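Sirnorine Trultlow Ladder Stand, Two-Person

Price: £139, including the ratchet straps and the safety line

We have been selling the Trultlow since the spring before last, and it is still the stand we point people towards when they want to sit with a son or daughter, or with a friend who is new to deer and would rather have somebody close by to whisper to. There is proper room for two grown adults in winter coats (we have tried it, with flasks), and the shooting rail flips right back out of the way if one of you prefers a bow.

The ladder comes in three sections that pin together on the ground. Do have a helper with you when you raise it, please, and wear your harness from the moment your boots leave the grass. The upper brace bites into the bark nicely on oak and ash, though on smooth young beech we would add a second strap and check it again after a windy week.

Rated load: 700 lb, both sitters and kit together
Seat: padded mesh bench, folds up for standing shots
Rail: padded, removable
Colour: dull olive

Édgar Ayala, who looks after our stands and high seats, put his own one up in April along a wet ride with a bramble bank behind it, and left it there so the deer could get used to the shape long before he meant to sit in it. He says the early start made more difference than any camouflage netting he has ever bought, and he has bought rather a lot of it!

If squeaks worry you, and they worry all of us on a still morning, the Sezer washer kit slips between the ladder joints and takes the metallic edge off.
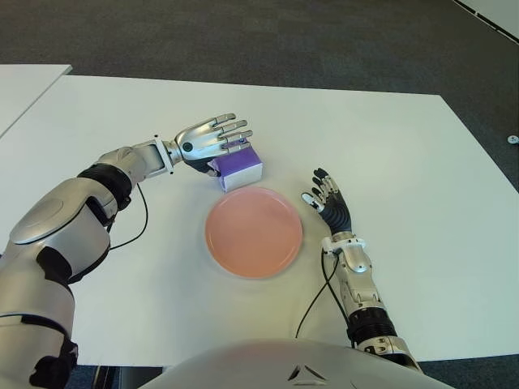 The Firus cushion is worth a look as well, particularly for long sits, and it rolls up small enough to go in the top of a rucksack.

Delivery is to the kerb in one long, heavy carton, so please measure your hallway first. You have 30 days to send it back unused, and if a pin or a strap goes missing in the leaves we keep spares on the shelf and will post them out within 10 days. Ring us if you are unsure about your tree; we do enjoy those calls.

Page last updated June 9, 2024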